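Bramside Institute of Technology
School of Engineering

Applied Robotics: Second-Year Project Module
Handout 4: Handling Parts at the Conveyor

Read this handout before your group's first booked session at the conveyor. It assumes that you have completed the safety induction and that your group has submitted its work plan. Groups without an approved plan will not be given a slot.

1. Purpose of the exercise

Each group is to write, test and document a routine in which a single arm takes a light part from the belt, lifts it clear and releases it into a bin. The movement looks simple on paper. In past years most groups lost more time to the last few centimetres of the approach than to all the rest of the program, and the marking scheme has been changed to reflect this. Half of the practical mark now rests on the approach, the grip and the release. The remainder is given for the quality of the code, the log and the short report.

The exercise also serves as preparation for the Ferasgate Challenge in February, for which the School enters one team. Selection for that team is made from the logs and reports, and no separate trial is held.

2. Terms used in this handout

Approach: the part of the movement between the waiting position above the belt and the closing of the fingers.

Waiting position: a fixed pose, stored by the group, from which every attempt begins.

Attempt: one complete cycle, from the waiting position back to the waiting position. An attempt in which the part is missed is still an attempt and is entered in the log.

Clean release: the part leaves the fingers without being dragged, thrown or caught on the rim of the bin.

3. Software

The arm is driven through Nina, the School's own control library. Use the version installed on the laboratory machines. Do not copy an older version from a previous year's project, as the names of several commands have changed and the speed limits are stored differently.

Nina accepts joint targets and tool targets. For this exercise you should use tool targets for the approach and joint targets for the return. Mixing the two within the approach is permitted but must be explained in the report. The speed setting for the approach must not be higher than 30 per cent until a demonstrator has watched three attempts and signed the log.

The work area is stored as a set of limits in the file supplied with this handout. It keeps the tool above the belt and away from the rails. Groups may tighten these limits. They may not widen them.

4. Order of work

(a) Check the tool setting. Nina holds a separate tool length for each end fitting, and the wrong one will place the fingertips either well above the belt or into it. Confirm the name of the fitting on the screen with the one on the arm, and have a second member of the group read it back.

(b) Store the waiting position with the belt stopped. Move to it and away from it several times before writing any further code.

(c) Run the approach with no part on the belt. Stop above the surface and look at the gap from the side. If the gap changes from one run to the next, go back to (a).

(d) Place a part by hand, stand clear, and run the approach and grip only. Do not lift.

(e) Add the lift, then the movement to the bin, then the release. Each of these is to be tested alone before it is joined to the others.

(f) Start the belt only when stages (a) to (e) have been signed off. Many groups do not reach this stage in their first session and no marks are lost for this.

5. Grip and finger position
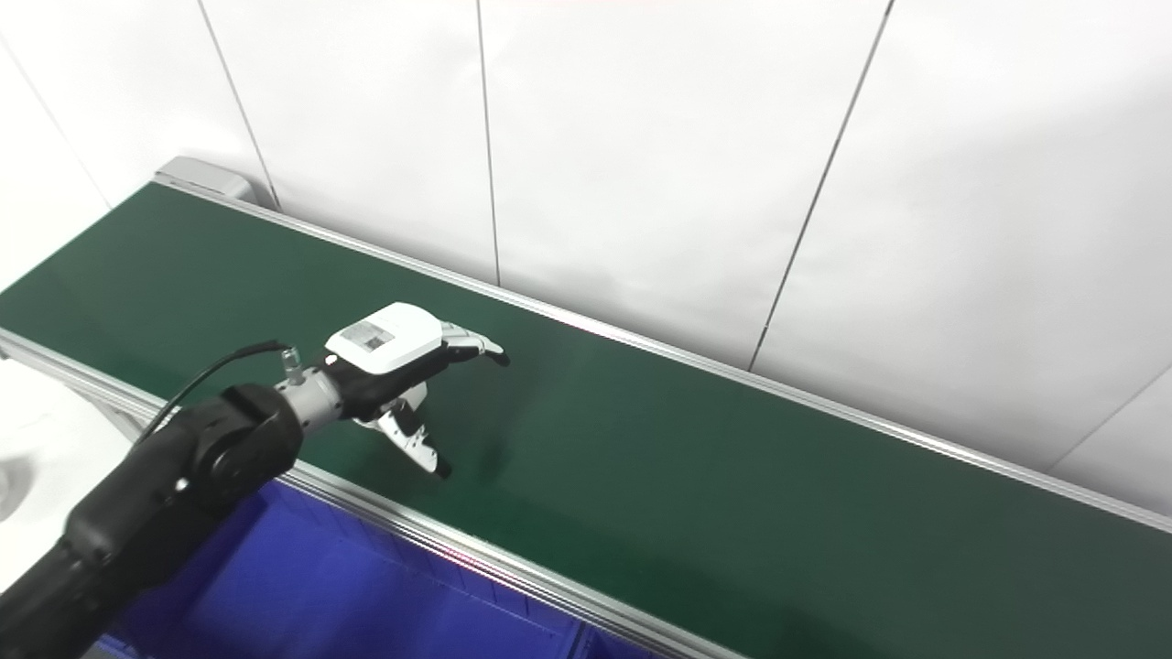
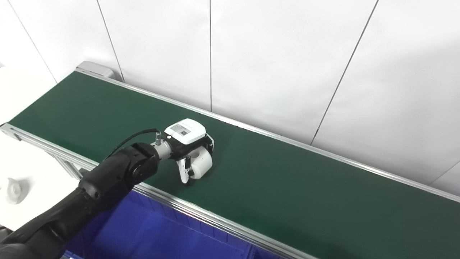

The choice of end fitting should be settled in your plan, and the reasons for it belong in the first section of the report. A fitting with more fingers offers more ways to hold a part and also more joints to set, and groups tend to underestimate the second point. The multi-fingered hand over the bare belt has its thumb pointing down, with the tip just above the surface, so it is the thumb that must be watched when the approach height is set at stage (c). With the two-fingered gripper the question is where the pads meet the part. The white roll held between its fingers is tilted, and a tilt of this kind must be allowed for in the release height — the lowest edge of the part is no longer where the program expects it to be. Record the angle in the log in plain words if you have no means of measuring it.

Round parts deserve particular care. A finger that closes off the centre line may turn the part before it holds it. Reduce the closing speed first, and only then consider a higher force. The force setting in Nina runs from 0 to 1308 and the value supplied in the starter file is 600. Any value above this requires the agreement of a demonstrator.

6. The log

The log is kept by hand in the bound book issued to each group. Enter every attempt on a separate line, with the program version, the speed, the force setting and the outcome. "Failed" is not an acceptable outcome on its own. State what the arm did and where it stopped. Corrections are to be struck through with a single line so that the first entry can still be read.

Logs from the Grendside campus follow the same layout, and groups at either site may ask to consult those of the other.

7. Submission

The report should be no longer than four pages, excluding code. Submit the report and the code together through the module page, and hand the log book in at the School office before 4 p.m. on the closing day shown there. Late work is treated under the School's usual rules.

Questions about booking should be sent to the laboratory desk in Room 97. Questions about Nina should be raised in the weekly class, where the answer will be of use to other groups as well.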